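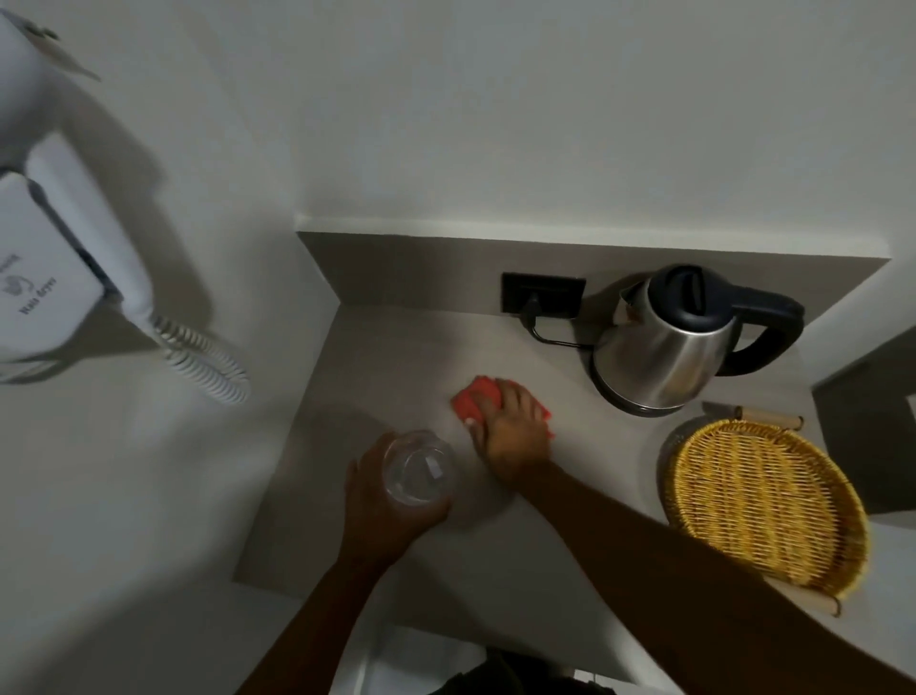
Figure 2. Wall-mounted hair dryer above a countertop.

4.2 Labels on familiar objects

Guest rooms turned out to be a wonderful place to study everyday reading. Our survey covered 50 properties, and the photographs and field notes gave us 1,704 short texts to code, from door signs to shower instructions. The label type we enjoyed most is the bare name, a noun printed on the very thing it names. In Figure 2 the words "Hair dryer" appear in dark lettering on the front of the holder, with a small logo just above them. A guest who reads no English may still learn the word on the spot, and we find that delightful!

Oyewole coded bare names separately from instructions and warnings. The split was easy for most items — kettles and safes gave us the most trouble, as names and commands often shared one line. We settled those cases by the first word of the text. Bare names were also the type most often left in a single language, even where the warnings beside them came in two or more. Section 4.3 takes up the bilingual sets collected in May.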